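My sister called in November to ask if she should hold off on hiring a cleaner, because surely by next year there'd be a robot for it. I laughed, then spent an evening reading about it, so now you all get a post.

The short answer from my friend Benito Prieto, who fixes packing machines at Bundgaard, is no. He says a machine will do the same move 775 times before lunch and then get stuck on a crooked box.
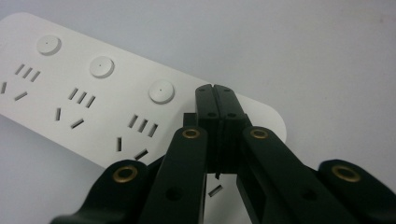

I keep coming back to the tiny jobs, the ones I do half asleep at 8 at night. Switching off the stuff behind the TV, say. You find the right switch, you press it, you go to bed. But look at those round white buttons on a white strip — even I'd have to squint a little, and each one has its own outlet to go with it! Two black fingers pressed together make a pretty good poking tool, I'll admit. Picking the correct button is the part I'd worry about (I've killed the router more than once myself).

Benito thinks the shop floor gets there first and I'm with him. At least the bench stays put. My living room has a dog in it.
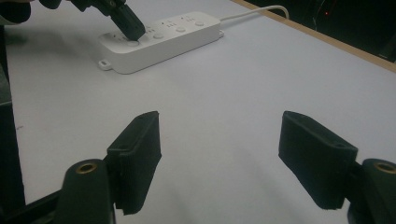 One gripper at the near button, another one open in front.

So I told my sister to hire the cleaner. She starts in two weeks, and I'm already asking if she has a free morning for my place too.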